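July, Cilov bench, 2:40 pm

Arm quit again partway through the Fekeck pick routine. Same fault as before lunch: gripper position lost, controller drops to hold, brakes on. Log shows 53 dropped packets in the last 2,000 before the stop. Limit in the Plakon config is 50. 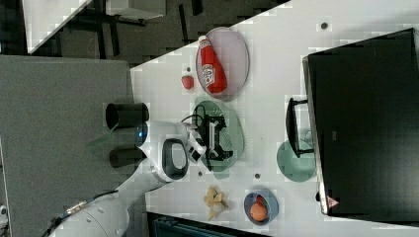

Packet loss only climbs when the wrist rolls past the halfway point. Swapped the controller port first, no change. Then jogged the joint by hand at low speed and watched the counter — it jumps every time the cable along the lower arm gets pulled tight. My bet is the little gold-colored connector on the casing, or the crimp just behind it. Reseated it and ran the roll again. Cleaner, but not zero.

Do not raise the limit to get through the run. Millet did that on the other cell and the fingers closed late.

To do: new cable, more slack at the wrist, then 3,000 cycles with no load before any more picks.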